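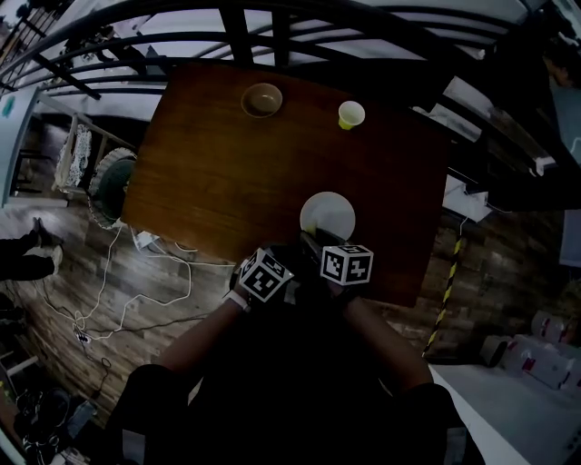
Figure 1. Table task at the Golob open day: bowl, paper cup and plate, with a marker cube on each glove.

Visit Report: Open Day at the Golob Workshop, Distden
Vinzenz Oberholzer
Tukerham Technical College, Introduction to Automation
December 2025

1. Purpose of the visit

Our class project, Sonus, is a small program that plays a tone when a tracked hand gets close to an object on a table. In July we had a version that worked with colored tape on a glove, but it lost the hand whenever the light changed. Our instructor suggested we go to the Golob open day in Distden and look at how their group tracks hands with printed markers. Four of us went. I wrote the report and the others checked it against their own notes.

2. What was shown

There were three stations. The first was a sorting arm behind a fence, the second was a talk with slides, and the third was the table task in Figure 1. We spent most of our time at the third one, so the rest of this report is mostly about that.

The table task is a way of recording how a person handles ordinary dishes. The person sits at the table wearing dark gloves, and each hand carries a white cube with black square patterns on it. Software finds the patterns in the camera picture and works out where each cube is and which way it is turned. The recordings are later used to train a robot arm on the same kind of motion.

The things on the table were a small tan bowl, a paper cup with a yellow base, and a round white plate. I had expected special test parts. The presenter told us they change the dishes between sessions but keep the number low, so that a mistake is easy to find afterward.

3. How the markers are used

A flat marker can only be read when it faces the camera more or less. A cube has more sides to offer, so when the wrist turns, another face usually comes into view. You can see the difference between the two hands in Figure 1, where the left cube is tilted.

The position that comes out is the position of the cube, and the fingers are somewhere else. Golob handles this with a fixed offset measured for each glove before a session. If the cube slips during a session, the offset is wrong from then on and the run has to be thrown out.

We were given these numbers for the table task:
Runs recorded so far: 1132
Runs kept after checking: 429

The main reasons for dropping a run were a slipped cube, a hidden cube, and the person reaching before the start signal. We asked how many runs fell under each reason, but they did not have that split with them.

4. The setup

The table has a reddish-brown wood top. The power strips and white cables were on the floor under and beside it. One of our group asked if cables get in the way of the person sitting there, and the answer was that you learn to keep your feet back.

The wide view bends the edges of the table a lot. This has to be corrected before the marker positions can be trusted. Our own camera has a narrow lens, and we had not thought about correction at all.

5. What we will change in Sonus

We will replace the tape with printed cubes – paper on foam first, then 3D printed if the size is right. We will write down the offset at the start and at the end of each test and compare the two. We also want to save the frames where the hand is lost. Up to now we deleted them, and they are the ones we need to look at.

6. Open points

We did not find out what size of pattern works at our distance, which is longer than theirs. The presenter offered to send the print files, and I have written to ask for them. The offset check can be started without the files, so that comes first.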